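Flustel 33 Running Hydration Vest

Home / Running / Vests and Belts / Flustel 33

The Flustel 33 is a running vest for marathon and trail distances. It carries two soft flasks in front, food and a phone at the sides, and a jacket in back. It was designed by Fung-ping Leung and is sewn at our Dastbridge shop.

In stock. Ships from Dastbridge. Orders placed before noon on Friday go out the same day.

Fit

The vest is meant to sit high on the back, with the bottom edge above the hip bones. Measure around the chest over the shirt you race in. If you fall between two sizes, take the smaller one. The side cords let out far enough to go over a light jacket.

Two straps cross the chest. Both slide on a rail, so you can move them up or down without taking the vest off. Close the lower strap first, fill the flasks, then set the upper strap. A vest that feels right empty will usually be too loose when full.

Pockets

There are 9 pockets in all. The two flask pockets have an elastic loop at the top that holds the neck of the flask upright. Under each one is a gel pocket with an open top. The side pockets close with zippers and the left one has a key clip. The back has one main compartment, one stretch pocket across the outside, and a flat sleeve against the spine for a folded map or a foil blanket.

Bib attachment

Four snap toggles on the front take a standard race bib, so no safety pins are needed. The bib sits below the flasks and can be read with the vest full. If your race asks for the bib on the shirt, the toggles unscrew.

Specifications

Model: Flustel 33
Weight without flasks: 151 g, size M
Sizes: XS, S, M, L, XL
Colors: slate, orange
Body: Yoon open mesh
Binding: brushed knit
Flasks: two, included
Whistle: included, on left strap
Bladder: not included, fits Flirnow sleeve type
Care: hand wash cold, hang dry

About the mesh

Yoon mesh has a larger opening than the fabric on our older vests. It dries faster and holds less sweat, but it will snag on brush if you run narrow trails. Small snags can be trimmed. Do not pull them. The binding at the neck and under the arms is the part most likely to wear, and we replace it at our shop for the cost of return shipping.

Flask care

Rinse flasks with warm water after each run and store them open. Drink mix left overnight will stain the valve. Replacement valves are sold in pairs and fit every Flustel flask made since we changed the thread. If your valve has a gray collar, it is the old thread, so please order the older part.

Returns

Unused vests can be returned with tags on. Vests used in a race can be exchanged for a different size once. The first run of 3000 vests had a shorter upper strap. Owners can write to us for the longer strap and we will mail it free.

The next restock of size XS in orange is planned for October.

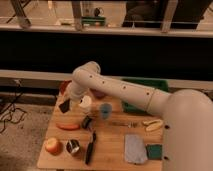
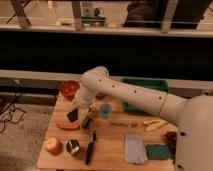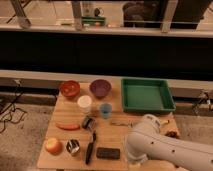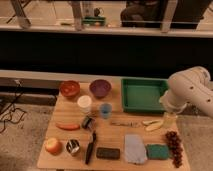
White robot arm and household items on a light wooden tabletop.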